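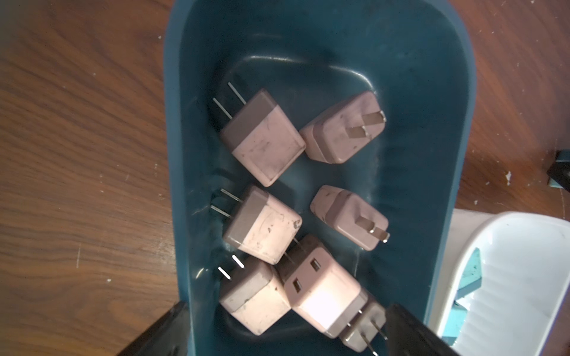
I've been trying to eat more fiber since the fall, and I want to write down how it has gone before I forget the early part (which was mostly gas, sorry). My doctor asked me in February what I ate in a normal day, and I told her the truth, toast and cheese and more toast, and she gave me a look I still think about. So now there are beans. I buy them dried from the little store in Fulldale and soak them overnight, and I weigh out 160 grams for a pot. The kitchen scale needs charging all the time, and the chargers live in a teal plastic tray on the wooden table, six pink ones, every one of them scuffed, so that's where I stand in the morning, eating my oatmeal while the scale wakes up.

The beans were the easy part, to be fair. Bread was harder! I love soft white bread and always will, and my friend Ulla Harju, who grew up on rye, thinks this is very sad. She brought me a dense dark loaf last month and told me to slice it thin and toast it twice. I ate it with butter and a pickle and had a second slice, and then, well, a third.

What surprised me most is that I'm not hungry at four in the afternoon anymore. I used to go looking for cookies at that hour like clockwork. I haven't lost much weight and I've stopped checking, but I'm walking more - around 4000 steps before lunch on a good day - and my pants button without a discussion.

Next I want to try barley in soup instead of noodles. If you have a recipe that doesn't turn to glue by the second day, please leave it in the comments.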